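Harasym Paper Cups, 9 oz, Mixed Colors

Sleeve of 40 or full case of 2,000
Hot and cold drinks
Ships from our Wovuldale warehouse

I've been selling party and catering supplies long enough to have strong feelings about paper cups, and I know how that sounds. But if you've ever handed a guest a coffee and watched the seam give up before they got to the couch, you probably have a few feelings too. These are the ones I use at home, at my sister's cookouts and at every open house we do here at Lulemis, so I may go on a bit.

The Harasym is a 9 oz cup, a size I really like for parties. It holds a decent coffee with room for milk, or a soda with a bit of ice, and people finish what they pour. With the big 16 oz cups I always ended up carrying half-full ones to the sink at the end of the night (and finding three more behind the curtains).

The wall is single, but it's a heavier board than the Bretard cups we used to carry. Pick up one of each and you'll feel it right away. The Bretard was fine for water and juice, and it was cheaper, so I do still get asked for it. We stopped stocking it in March and I don't plan to bring it back. Too many emails about soft bottoms!

The rim is rolled nice and tight all the way around, so it feels good to drink from and a lid snaps on without a fight. Lids are sold separately, and you want the 3 inch flat ones or the sip ones. The dome lids on our smoothie page are for a wider cup and they will not fit, please don't try, I've had that phone call.

Colors come mixed in the sleeve. You can't pick the split, sorry - they arrive that way from the factory and we don't open them. If you need all one color for a wedding or a school event, order by the case and put the color in the notes box at checkout. One-color cases take a little longer to get here, so don't leave it until the week of the party.
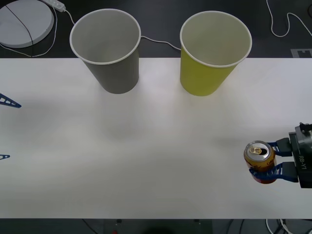

Fikri Rondonuwu wrote to tell us he'd bought a case for his daughter's graduation and gave each side of the family its own color, and that it saved a lot of "is this one mine?" as the evening went on. He did wish the sleeves were easier to open. Fair point! The plastic is tough, and I use kitchen scissors on mine. Go in from the bottom end so you don't nick a rim.

A few things I get asked all the time:

Can they go in the microwave? I wouldn't. The lining isn't made for it. Heat your drink in a mug and pour it over.

Are they good for soup? For a small taster, yes, and they look cute lined up on a tray. For a real bowl's worth, get the soup tubs.

Can I write on them? Yes, and a regular permanent marker works best. Ballpoint skips. Write on the cup before you fill it, it's so much easier on a flat hand.

Do they stack once they're used? They do, as long as you tip out the dregs first. A tall stack takes up hardly any room in the trash bag, and I can clear a whole yard in one trip that way.

Storage is simple. Keep them in the sleeve, mouth down, somewhere dry. I had a case in my garage over one very damp winter and the bottom layer picked up a musty smell, so now they live in the hall closet with the vacuum.

Returns are fine on unopened sleeves and cases. If a box shows up crushed, send me a quick photo of the damage and I'll get a replacement out to you - no need to mail the squashed ones back.

Goes well with: flat lids, sip lids, wooden stirrers, cocktail napkins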